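Radwa Kettani had put away returns at the Famcombe office for 4 years before Warkholm asked her to teach the job. She wore the grippers through every shift now. Whatever her hands did, the arms in Plekonby would learn.

"Slower on the shelf," Severyn said. "It loses you when you rush."

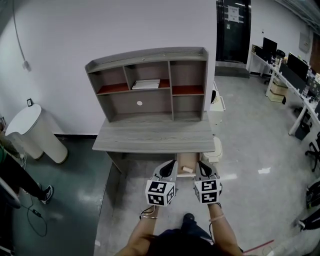
She did it slower. By June she had stopped reaching for things the old way, even at home. She set cups down with two fingers and waited a second before letting go.

The target was 80 good runs a shift. Tsung-han got 56 and was moved to checking.

"What do you check?" she asked him at lunch.

"You, mostly."

In July the first arms started on nights. Radwa came in early and found the shelf done. Everything was set down a little left of center, the way she always did it. She moved one box over, then put it back and went to find her gloves.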